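About Ketine

We take in old circuit boards, cables and bits of office kit, sort them, and send every part on to somewhere it can be of use! Siu-ming Kong and Lotte Van Wijk started Ketine in a rented unit with two benches and one set of scales (the scales are still going, bless them). There are 60 of us now, and most people here can talk about connectors for far longer than you'd like.

Sorting is the bit we love. Boards come to us in big open metal bins, and each one goes off to its own stream, from plain green boards to the odd ones that get passed round at tea break.

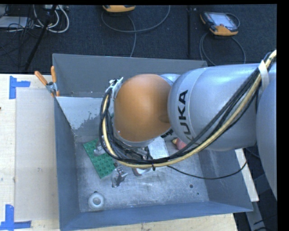

Evelien Jacobs looks after deliveries, and she'll happily take a single box from a village school or a full van from a firm clearing out three floors. Last May we had 187 drop-offs, our busiest month so far, and we'd love to beat it. Come and see us too – open mornings are free, the coffee is decent and Herman Sembiring gives a cracking tour.

14 shares · 3 comments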